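4.2 Self-reported cleaning and floor condition

The Jallton survey asked 369 households how often they washed their hard floors, and earlier work has treated the answers as a fair stand-in for indoor dust. We doubt this. De Haan's reading of the same forms found that 45 households gave a weekly figure in one section and a monthly figure in another, and the original authors kept both without comment. A measure that can't agree with itself over two pages shouldn't carry a health finding.

The second problem is the floor itself. Raters in the Brernar follow-up scored cleanliness by eye on a five-point scale, usually standing in a doorway. Pale stone is a poor surface for this. Gray clouding in the marble can pass for dirt, and a chalky finish can pass for dust or hide it (Figure 3).

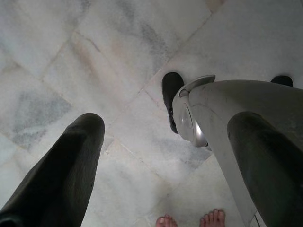
Figure 3. Off-white marble tiles laid on the diagonal, with soft gray clouding and veining. The surface looks slightly dusty and matte.

Samonte compared 21 pairs of ratings made on stone floors in May and found that the two raters often differed by two points or more. The Brernar report puts this down to training. It offers no evidence for that, and the raters had all taken the same course. Agreement was better on dark vinyl, though the sample there was small and came from a single building in Lowther.

None of this shows that floor washing has no effect on dust. It does mean that the effect size quoted from Jallton rests on two weak measures, and pooling them, as the Povska review did, does not make either one stronger. We therefore leave visual scores out of the main model and report them only in the appendix.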